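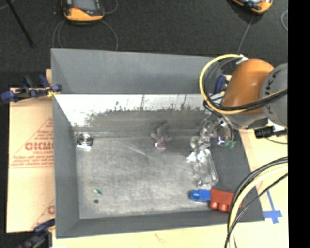 Bin, arm and clutter, October, Fendton shed.

Ran the picker for most of the afternoon — 14 tries on the mixed load, and it dropped 8 of them. Shiny plastic is still the worst. I reckon the depth readings go to mush over it, so tomorrow I'll swap to the Nivero settings and see if the numbers get any saner.

The bin's clamped to the bench on the blue clamps now. Please don't shift it! I redid the whole calibration and the offset came out at 1,261, which I've written on the Ukosum sheet as well (the old 1,730 is wrong, ignore it).

Still to do: sort out the yellow hose, as that loop is way too generous and I don't like it swinging across the front of the arm. Shorter ties, maybe a bracket further up. Also want a few more small bits like the green one, and another red block or two if anybody's got spares at home.

Left the log running on the grey laptop.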